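Subject: Re: [clatden-heating] Kaltico valve heads hunting on the Sonley block

> We have 17 of the Kaltico heads fitted on the first floor at Sonley now and
> most of them won't settle. The room gets to setpoint, the head shuts, the
> room drops nearly a degree and a half, then the head opens fully and
> overshoots. Cycle time is between 35 and 50 minutes. Firmware is whatever
> they shipped with. Pump is the old fixed-speed one. Has anyone tuned these,
> or do they just go back?

Don't send them back yet. We had the same cycle at Clatden with the same heads, and most of it was hydraulic.

**Differential pressure**

With a fixed-speed pump and no bypass, the differential across the last few open valves climbs as the others close. A head that controls well at 10 kPa will behave like an on/off switch at 30. The pin only travels a couple of millimetres, and at high differential nearly all the useful flow change happens in the first fraction of that. The controller asks for a small opening, gets a large flow, and closes again.

Put a gauge on the flow and return at the far end of the circuit and read it twice, once with every valve open and once with all but two shut. If the second reading is more than double the first, fix that before changing any settings. On our block we fitted a Damgaard differential pressure controller on the return at the foot of each riser. An automatic bypass would have been cheaper, but it raises the return temperature and our boiler stops condensing.

**Presetting**

Check whether the valve bodies have a presetting ring under the head. Ours did, and every one had been left fully open by the installer. Work out the design flow for each radiator from its output and the design temperature drop:

 flow (l/h) = output (W) x 0.86 / drop (K)

For a radiator rated at 582 W on a 20 K drop that gives 25 l/h. Look up the ring position in the valve maker's chart, not the head maker's. They are different firms and the Kaltico sheet has a table that only applies to their own bodies.

**Calibration**

The heads learn the closing point when they are first fitted. If this was done with the pump running at high differential, the closing point may be off. After you've dealt with the pressure:

1. Stop the pump.
2. Take the head off and put it back on, finger tight plus a quarter turn.
3. Hold both buttons until the display shows the adaptation symbol.
4. Leave it alone until the motor stops.
5. Restart the pump when all heads on that riser are done.

If a head stops with an error, check the pin before blaming the motor. It should push in with firm pressure and spring back. Three of our bodies had stuck pins, and new glands sorted two of them.

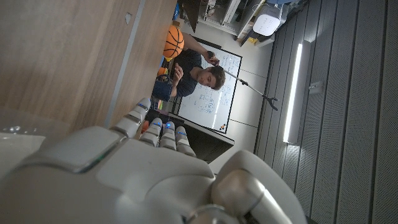
How long should I wait after recalibrating before deciding whether a room has settled?

At least two full heating days, with the setpoint left untouched, because the integral term in these heads is slow and any manual change resets it.

**Parameters**

Only after all that would I touch the control settings. The default proportional band is 1 K, too narrow for small rooms with oversized radiators. We went to 2 K and left the integral time as shipped. I tried a longer integral time in two rooms and got a slow drift below setpoint in the mornings, so I put it back.

Log at one-minute intervals if you can. The heads report every 15 minutes by default and a cycle of the length you describe will look much tidier than it is. A separate logger with room for 3,000 samples covers two days comfortably. Keep the probe away from the radiator and off any outside wall.

For comparison, room 121 here was our worst. It swung 1.6 K peak to peak before the riser controllers went in, 0.7 K after presetting, and 0.4 K with the wider band. I have not been able to get it lower and suspect the sensor in the head is reading pipe heat.

Two things I'd like to know from your end: the flow temperature, and whether you run weather compensation. If the flow is fixed at 75 in September, that alone would account for a good part of the overshoot.

The riser schedule and the preset figures for Clatden are in the list files area under "balancing".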